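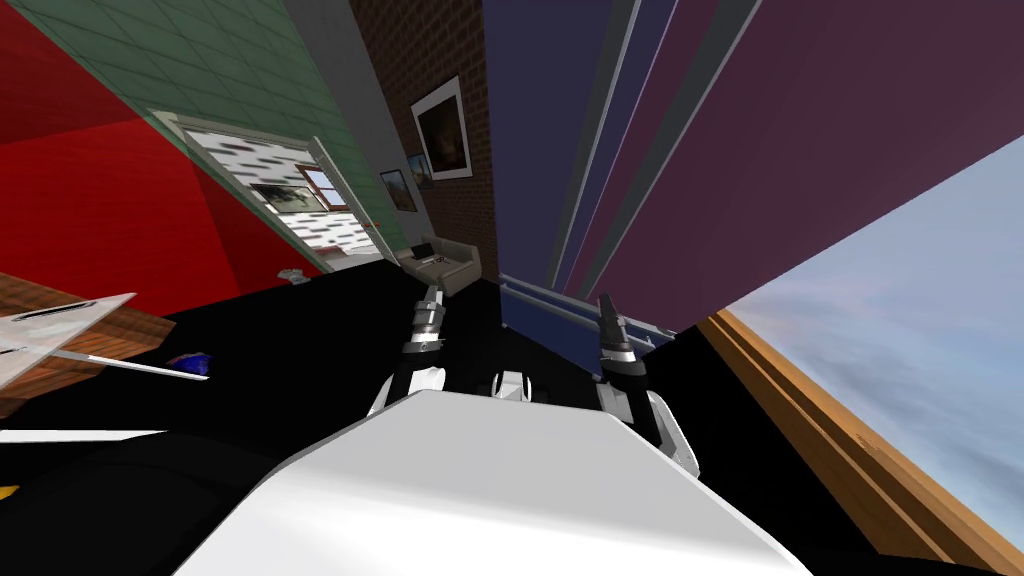
VR-Brille zu Hause: Tipps für Platz, Linsen und Akku

Spielfläche vorbereiten

Vor dem ersten Start Couchtisch und Stehlampe zur Seite rücken und den Teppich glatt ziehen. Zwei mal zwei Meter freie Fläche reichen für die meisten Anwendungen. Eine kleine Fußmatte in der Mitte hilft bei der Orientierung: Wer sie unter den Füßen spürt, steht richtig. Deckenlampen vorher mit ausgestrecktem Arm prüfen – auch mit Controller in der Hand.

Linsen reinigen

Nur ein trockenes Mikrofasertuch verwenden, von der Mitte nach außen wischen. Glasreiniger und Brillentücher mit Alkohol greifen die Beschichtung an. Die Brille nie mit den Linsen zum Fenster ablegen, direkte Sonne kann das Display beschädigen. 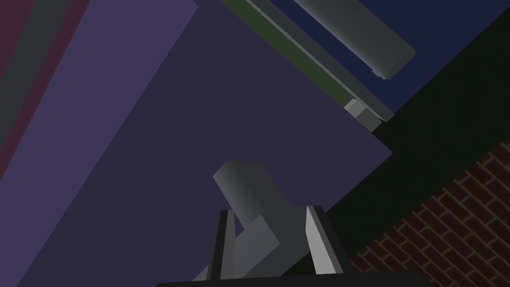

Gesichtspolster pflegen

Abnehmbare Polster von Hand in lauwarmem Wasser mit etwas Spülmittel waschen und über Nacht trocknen lassen. Elfriede Janssen schrieb uns dazu, dass sie zwei Polster im Wechsel benutzt.

Akkus und Kabel

Akkuzellen mit 2000 mAh für die Controller genügen in der Regel. Bei längerer Pause die Akkus herausnehmen und halb geladen in der Schublade lagern. Das Ladekabel locker aufrollen, nicht um die Brille wickeln.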